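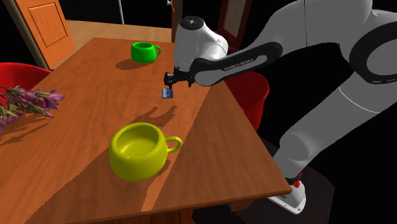
I Tried the 15-Minute Pantry Reset and I Have Questions

A pantry post has been going around since March, and three different people sent it to me, so fine. I read it. The promise is that you set a timer for 15 minutes, pull everything out, pour it into matching canisters and never lose a bag of lentils again.

First of all, 15 minutes to do what? It took me longer than that to get the stuff off the shelves. I found two open bags of powdered sugar and a can of water chestnuts I can't explain.

Then there are the canisters. The post swears by the Nikia set, which costs $50 and holds less than you'd think. A five-pound bag of flour does not fit in the big one. So now I have a canister of flour, plus a bag with the rest of the flour in it, sitting behind the canister. How is that tidier?

I skipped the label maker. The refill tape for the Trudeo comes in a pack of 200 labels and I own maybe thirty foods. Masking tape and a marker did the job. My friend Petronella Mokoena says it looks like a school cafeteria, and she's right, but I can read it.

What I will keep: the cheap wire riser for the cans. I can see the back row now and I've stopped buying chickpeas. I also like having the snacks on the low shelf, where the kids can reach them without climbing.

The post has over 1,000 comments telling the author it changed their lives. I'd like to see those pantries in six weeks. Mine already has a cereal box lying on its side.

Next up is the linen closet, if I can find the shelf liner.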